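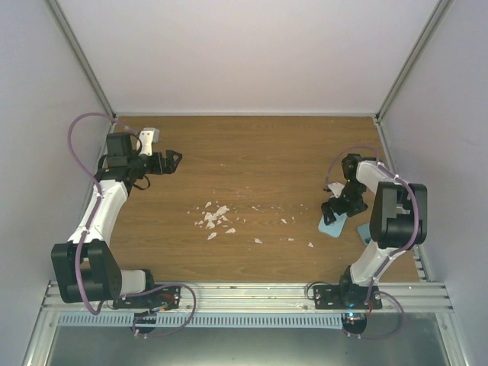
Wood grain, white walls.

From the Hall: winter notes

Well, we made it to the end of another financial year at the Trerkthorpe Community Choir, and I'm writing this on June 30, 2021 with a cuppa going cold and a pile of sheet music on my lap. We've got 13 new members since March, which is bonkers considering how many of us were singing into laptops last year. Welcome, all of you! If you haven't got your folder yet, see Wanda Cieślak before warm-ups (not during, she's counting us in).

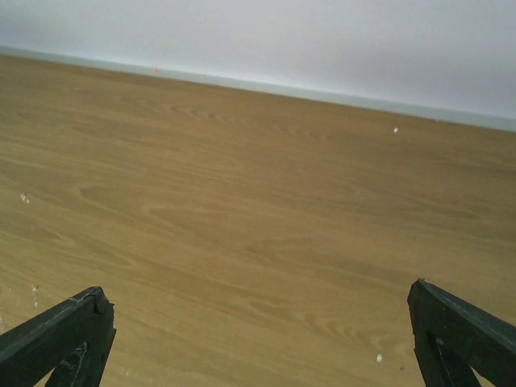
The big job this term has been learning the Trindgate songs off by heart. I'm a shocker at memorising, so I asked Liya Demissie how she does it, and she reckons you should draw the tune as one long line without lifting your pencil. I had a go and my alto part came out like wood grain, all wavy streaks and big loops with the odd oval swirl where I'd lost the plot in verse 2. It worked a treat, though – I sang the whole second song in the car without peeking. Facundo Escobar says the basses don't need a drawing because they only have the one note.

The breathing is another matter. Lanying Yin wants that last phrase done in a single breath, and I've tried it at the sink, on the stairs and walking the dog, and I run out every time on the word "harbour".

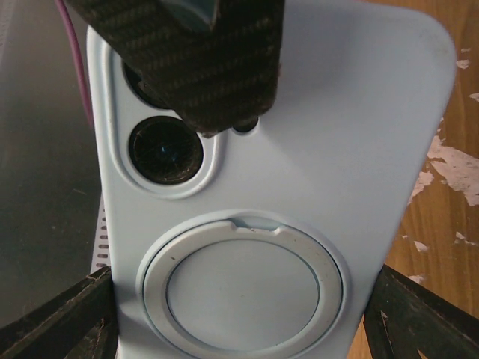

She says to stagger it with whoever's next to you, so Meron and I have worked out a deal. I breathe before "harbour", she breathes after, and with a bit of luck it sounds like one very fit alto.

Last thing from me: the raffle and the sausage sizzle brought in $680, and that's the Grivton bus paid for. Thanks to everyone who chopped onions. We still need two people for the early shift on the next one, so please put your name down on the sheet by the urn.
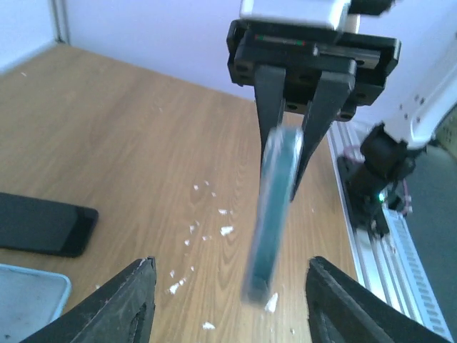
Dates and bits

Bus to Grivton leaves at 11 sharp. Black bottoms, any colour top, and bring your own water bottle.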